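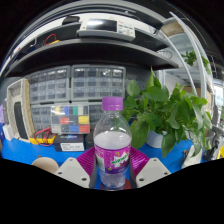
Pick and place set, hand-held gripper, second week of collecting. Policy trained on 14 demos is fine on boxes but misses see-through stuff. With the Mirinda bottle the label is the only bit it seems to go for, clear base gets ignored. More demos or diferent ones?
– Vega Cabello

brurkus
Different ones. Move the bottle, turn it, swap the tablecloth or whatever you have under it. We did 3 start spots at first, way too few.

Dellgate14
just get more data

robles_k
Check your exposure too. And toss takes where you hesitate – it learns teh pause.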